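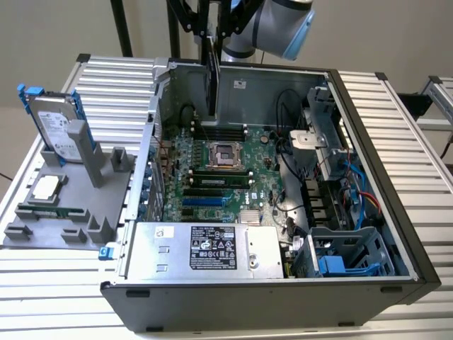

Wednesday, a.m.

Mail test for Taltano. List is split in two: half get the postcard only, half get the postcard plus the follow-up email. 1000 names in total after Oğuzhan pulled the duplicates and the bad zip codes. Old list had three spellings of the same street in Clorno, so check that again before the next drop.

Postcard stock is the heavier one. Printer says the lighter stock curls in the sorter. Offer code goes on the address side this time, bottom left, larger type. Last round people called in and couldn't find it.

Landing page: form cut from six fields to 2 (name, email). Phone number is gone. Taltano sales wants it back. Told them we'd run it short until the end of the month and look at the counts then.
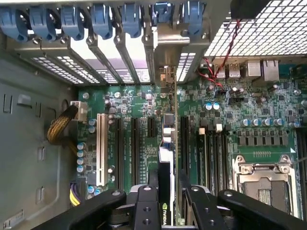
Email goes out the day after the cards should land. Subject line still open. Oğuzhan Ağca likes the one with the question in it, I'd go with the plain one that just names the offer. Could split those too, but the groups get small fast and we won't be able to read anything from 100 opens.

Numbers from the Bandport job, for comparison: 66 replies, most of them in the first week, then almost nothing. Card only, no email. Different season and a better known name, so don't lean on it too hard.

To do
Get the seed addresses to the mail house
Tracking link on the QR code, test on an old phone
Ask Şimşekoğlu if they still want a slot in March
Fix the typo in the return address (suite number)

Call with Taltano moved to 3:30.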